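Inedeck mug tree and plate stand

Hi, and thanks for stopping by the shop page! I get asked about the mug tree more than anything else I sell, so I've pulled all the bits and pieces onto one page, together with the plate stand that goes with it. If you've already got one and only need a spare peg, skip to the bottom.

Why I started making these

My old kitchen had one cupboard. One! Every morning I'd reach in for a coffee mug and knock over the two in front of it, and after losing a handle for the third time I went down to the workshop and glued some pegs into a post. It leaned like anything (the base was much too small), but it got the mugs out of the cupboard and I was hooked. Botond Hegyi, who shares the workshop with me, turned the second one properly, and the one I sell now is pretty much his version with a flatter, wider base.

The mug tree

It's a simple thing - a flat rectangular base, one upright post, short pegs. I keep the wood light and leave it without any stain, because I like how it sits next to colored mugs. The rectangular base was a bit of an argument. Round ones look sweeter on a shelf, I'll give you that, but a rectangle pushes right up against the wall or the back of the counter and you get that much more room in front.

The pegs are short on purpose. Long ones look generous in a shop, and then you get home and every mug swings into its neighbor. With these the handle goes over the peg and the mug hangs on its side. If you're hanging just two, put one on each side of the post. I like a pair that don't match, with a different color on the inside, so you catch a bit of yellow-green or dark maroon when you go past.

Big soup mugs are the one thing I'd be careful with. If you can't get two fingers through the handle it may be a tight fit on the peg, so send me a measurement before you order and I'll tell you straight.

The plate stand

Small, wooden, short pegs again. It holds a plate upright, and I use mine on the counter for the plate I grab at breakfast, though plenty of people buy one to show off something pretty. Plain white looks great in it, and so do the pale greens and blues that everybody seems to be buying for their kitchens right now. Ridged plates are fine too. The stand doesn't mind what the surface is like, it only cares about the rim.

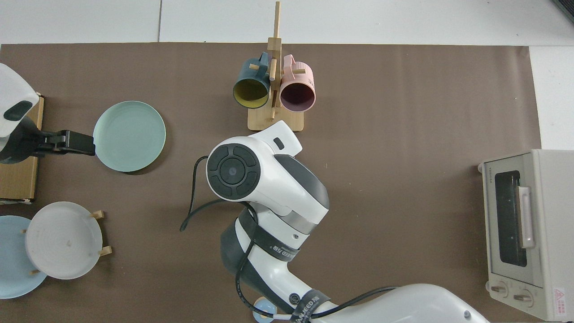
Sizes and price

Mug tree: 30 cm tall
Plate stand: one size only
Mug tree on its own: $54
Mug tree and plate stand together: $80
Made by: me and Botond, in the Sipos workshop

Spare pegs are free for the first year. After that I just ask you to cover the stamp.

Looking after it

Wipe it with a damp cloth and let it dry standing up. Please don't put it in the dishwasher! I know it says so on the card in the box, and I know the card goes straight in the recycling, so I'm saying it again. A little food-safe oil every few months keeps the wood from looking thirsty - rub it on, leave it while you make a coffee, rub off what's left.

Let your mugs dry on the rack before you hang them up. Drips run down the handle and onto the peg, and over time that leaves a gray ring on light wood. It sands off, but why give yourself the job.

If a peg comes loose, don't reach for the superglue. Pull the peg out, scrape off the old glue, put in a dab of ordinary wood glue, and leave it overnight before you hang anything.

Ordering

I make them in small batches and the next one should be ready in June. You can order through the Zedstead shop or write to me directly, and if you'd like to see one first there's usually a mug tree on the counter there. Go before noon if you want a chat, I'm back at the lathe in the afternoons. Returns are fine within 30 days as long as it hasn't been oiled.

Ottó Virág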